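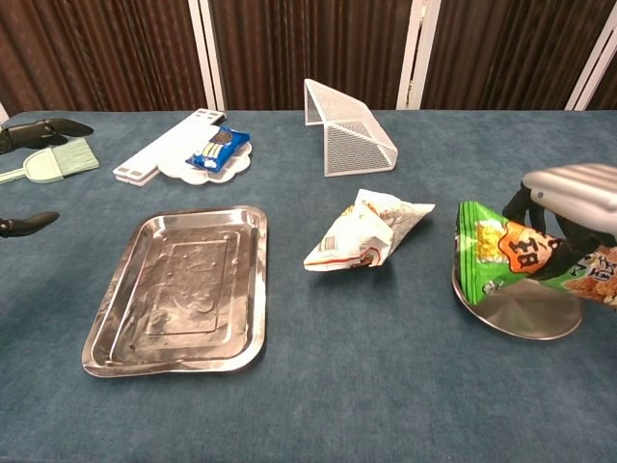 A felt-covered table and a fabric divider.

Kerstin Kramer measures how rooms sound. Her work at Thaler covers small offices, where speech at one desk is often clear at the next.

"People buy panels by looks," she says. "I ask for the absorption curve first."

Thin fabric does little below 200 Hz, she explains, and a divider with gaps leaks at every frequency. In the Trornby office her team set the desks back from the glass wall – a change that cost nothing – and then hung 80 square meters of absorber.

"Treat the ceiling first," Kramer says. "Screens come after that." The Dolton site is due for testing in August.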